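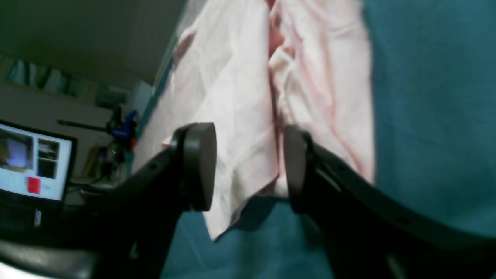
**1/** Le service du linge de Plomden ouvre ce fil consacré au pliage et au rangement des textiles légers : foulards, taies, doublures, voiles et petites pièces en tissu fin. Il s'adresse aux résidents de nos maisons de Wudton et de Gronham ainsi qu'à toute personne qui souhaite appliquer ces consignes chez elle. Mise à jour du 18/10/26.

**2/** Les consignes précédentes dataient de septembre. Elles restent valables pour les draps, les nappes et le linge de toilette. Seules changent les règles applicables aux tissus fins, qui ont suscité de nombreuses questions à l'accueil de Gronham.

**3/** Premier point : le plan de travail. Nous recommandons de travailler sur une surface plane recouverte d'un tissu propre, d'une couleur nettement différente de celle de la pièce à plier. Un rose pâle se lit bien sur un bleu-vert ; il se perd sur un drap blanc, et les bords deviennent difficiles à repérer.

**4/** La housse de table doit être tendue et fixée sous le plateau. Une housse qui glisse entraîne la pièce avec elle et oblige à reprendre le pliage depuis le début. Les housses fournies à Wudton sont munies d'un cordon de serrage ; merci de le renouer après chaque lavage.

**5/** Deuxième point : la prise en main. Une pièce froissée ne se tire pas par le milieu. On cherche d'abord un angle, puis l'angle voisin, en suivant l'ourlet entre le pouce et l'index. Lorsque l'ourlet est irrégulier, il convient de se fier à la couture la plus longue.

**6/** Une fois les deux angles tenus, soulever la pièce, la laisser pendre quelques instants, puis la reposer en l'éloignant de soi. Les plis souples disparaissent en grande partie à cette étape. Ne pas secouer les voiles ni les doublures : les coutures latérales y sont fragiles.

**7/** Troisième point : les plis marqués. Un creux profond au centre du tissu correspond souvent à un ancien pliage en deux. On l'aplanit du plat de la main, du centre vers les bords, sans appuyer sur l'arête. Si la marque persiste, la pièce passe au repassage avant d'être rangée.

**8/** Repassage des tissus à reflet léger : fer doux, envers du tissu, pattemouille obligatoire. La vapeur directe est exclue pour toute pièce dont l'étiquette de composition manque. En cas de doute, déposer la pièce dans le bac « À vérifier » de la lingerie, avec une fiche.

**9/** Précision demandée par plusieurs résidents : la pattemouille se prépare à l'eau claire, bien essorée. Les eaux parfumées et les adoucissants dilués laissent des auréoles sur les teintes claires et ne sont pas admis dans la salle de repassage.

**10/** Quatrième point : le pliage proprement dit. Pour un carré, plier bord à bord, puis une seconde fois dans le même sens, de manière à obtenir une bande. Replier ensuite la bande en trois. Pour un rectangle, commencer toujours par le grand côté.

**11/** Le format de rangement retenu est de 25 cm de côté. Il correspond à la largeur intérieure des casiers Cheon installés dans les deux maisons. Les pièces trop grandes pour ce format se roulent et se rangent à l'étage inférieur, sans élastique ni épingle.

**12/** À propos des casiers Cheon : chaque meuble comporte 96 cases. Les cases du haut sont réservées aux textiles fins et doivent rester fermées par leur volet. La lumière du couloir, à Gronham, a fait passer plusieurs pièces roses et lilas au cours de l'été.

**13/** Cinquième point : les couleurs. Les teintes pâles se rangent entre elles, séparées des teintes soutenues par une feuille de papier de soie non acide. Un tissu rose clair placé contre un bleu mal rincé peut se tacher, même à sec, si la case est humide.

**14/** Le papier de soie est disponible gratuitement à l'accueil, par paquets de 50 feuilles. Une feuille peut resservir tant qu'elle n'est ni froissée ni marquée. Les feuilles usagées sont à déposer dans la corbeille à papier et non dans le bac à chiffons.

**15/** Sixième point : l'étiquetage. Toute pièce confiée au service porte une étiquette cousue ou un ruban noué à l'angle. Les étiquettes collées sont refusées, car elles laissent des résidus sur les doublures et se détachent au lavage.

**16/** Les pièces sans étiquette sont conservées en lingerie jusqu'à la fin du mois suivant leur dépôt. Pour les réclamer, indiquer la couleur, les dimensions approximatives et, si possible, un détail de finition : ourlet roulotté, bord franc, couture rapportée.

**17/** Question reçue : faut-il plier un tissu fin immédiatement après le séchage ? Réponse du service : oui, dès que la pièce est complètement sèche. Laissée en tas, elle prend des plis diagonaux que le seul lissage à la main n'efface pas.

**18/** Question reçue : peut-on suspendre au lieu de plier ? Oui pour les voiles longs, sur un cintre large et rembourré. Non pour les pièces coupées en biais, qui se déforment sous leur propre poids. La tringle de Wudton est réservée à cet usage.

**19/** Rappel concernant la table de pliage : elle doit être laissée libre après usage, housse lissée, ciseaux et craies rangés dans le tiroir. Aucun linge mouillé n'y est posé, y compris pour un court moment.

**20/** La fiche complète, avec les schémas de pliage, porte la référence 2621. Elle est affichée dans les deux lingeries et peut être demandée en version papier ou en gros caractères à l'accueil de chaque maison.

**21/** Les remarques sur ces consignes peuvent être adressées en réponse à ce fil ou déposées par écrit à la lingerie. Le prochain fil du service portera sur l'entretien des couvertures de laine et leur rangement hors saison.

*Plomden, service du linge*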